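Best weapon in Drusgate after the July patch?

beca_hughes
Sesteck rifle, still. 147 damage, 3-round burst.
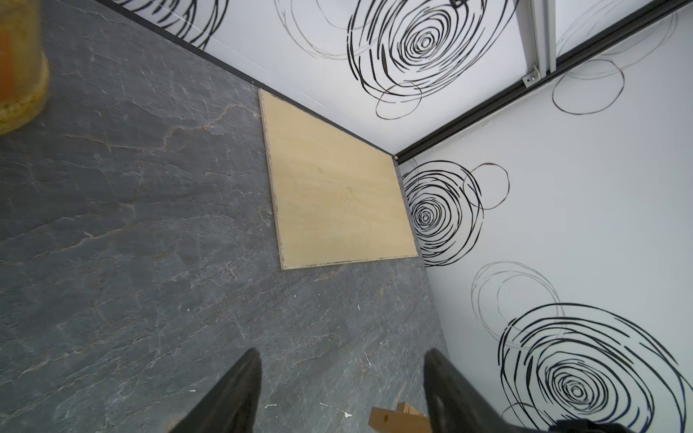

Board in the corner

tolm9
Disagree - recoil got worse. The Galanis beam drains shields in 2 ticks.

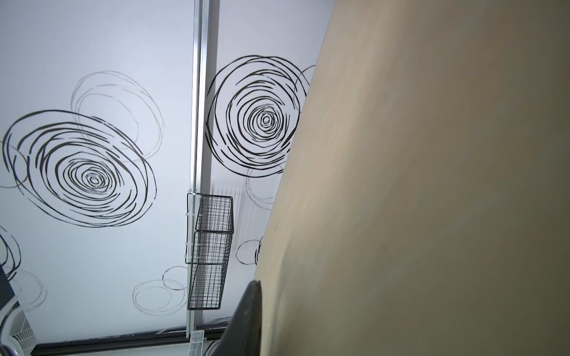

Beige arm, black finger

beca_hughes
Only at close range. Try it on the Atau bridge.
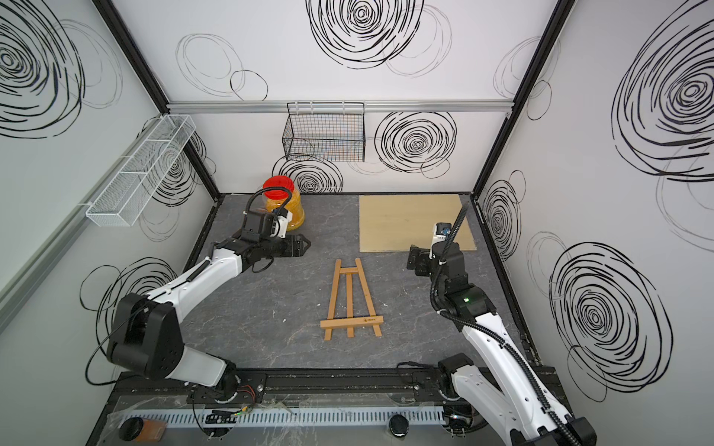
Two arms, swirl-pattern walls

kestrel_v
Beam for bosses, rifle for the rest. Swap time is 3 frames with the holster perk.

tolm9
Perk costs a slot. Not worth it.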